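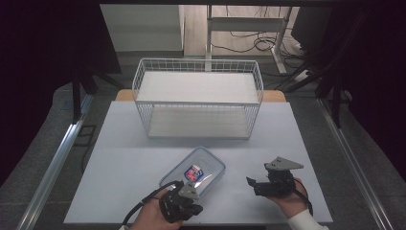 Gedeck hand-held gripper pair at the table, with lidded container and wire basket.

Gedeck hand-held gripper pair
Sold by: Civum
Hire: 240 euros a day, minimum 2 days
Reviewed by Njål Kristiansen

Civum says anyone can record usable robot training data with these "from the first hour". I'd want to see that hour. The pair we had on hire took most of a morning to set up, and the booklet skips the part where both grippers have to be matched to each other.

The grip itself is decent. The foam pads are kinder to smooth plastic than the bare jaws on the older Solheim set, and the linkage feels stiff enough. Cables are my main complaint. You learn to work around them, but the sales page talks about "free movement" and I would not call it that. 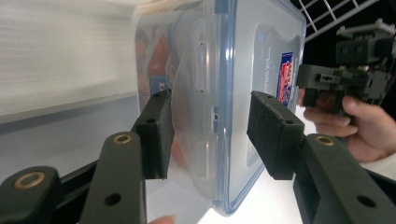

Foam pads closed on a clear container with a blue-rimmed lid.

Civum quotes up to 4 hours of comfortable use. Hedvig Engebretsen, who has smaller hands than mine, wanted a break well before that. Spare pads come in packs of 3 and are not included in the hire, so ask before you sign.

Also ask what "Hakavlow ready" means. We were told the export tool would follow in August, and I don't pay for things that will follow.

Worth hiring for a short trial. I would hold off buying until the export tool is out and the price of spares is in writing.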